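Day rate plus overtime, and the overtime was why Dulce Quintero said yes. 300 episodes by Friday. She had 14 left in her when she sat down that morning, maybe less. Her shoulders said less.

Stillurus paid for the wall panels, the lights, the chair. Not the coffee. The coffee came from Rantala across the lot, burnt, in a paper cup she wasn't supposed to have near the rig.

"Reset," said Archana Sandhu in her headset.

Dulce reset. Headset down, gloves on, wait for the chime. Reach in with both, lift, turn, set it back. Don't rush the turn. The model learned whatever you gave it, and in July it had learned her sneeze – a little hitch of both wrists, right before the grasp. They found it in 5 rollouts. A machine in Modville with her hay fever.

They'd thrown out two days of work over that. She hadn't told her mother that part. She'd told her mother she was a teacher.

"What happens when it gets good?" she asked.

"Then we do a harder object."

"And after that?"

Typing. Archana always typed when she didn't want to talk. Bravance had the contract till winter, everybody knew that, and then somebody in a nice jacket would fly in and look at a chart.

Chime. Reach, lift, turn. Bad one. She flagged it herself, the left side had come in late. Her father used to knead bread like that, right hand first, left hand catching up. He'd never once been recorded. She thought about that more then she should.

"You okay in there?"

"Fine. Again."

Again. Again. Lunch was a granola bar eaten over the trash can. Back in by one, the gloves still damp inside, and she had the idea – dumb idea – to do one slowly. Really slowly. The way he would have. Nothing in the protocol against it, she'd read the whole thing.

She lowered the headset and opened her hands.
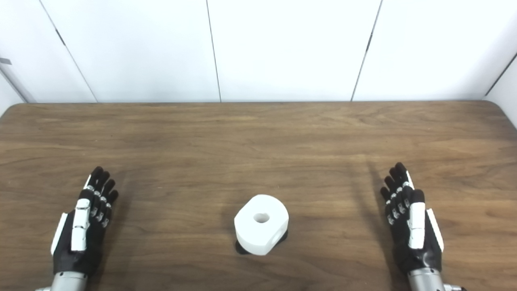
**Modville, Fri 11 September**

The white block between her hands, the wood grain running off either side of it. She knew that hole in the top better than her own front door.

Chime.

She didn't move yet. Archana didn't say anything, wich was a kindness or she was getting a soda. Two seconds of nothing, going into the set with everything else. Let it learn that too. Let it wait a bit before it grabs.

Then the right hand. Then the left, catching up.

"That one's weird," Archana said.

"Keep it?"

Typing. More typing.

"Keep it," Archana said. "Reset."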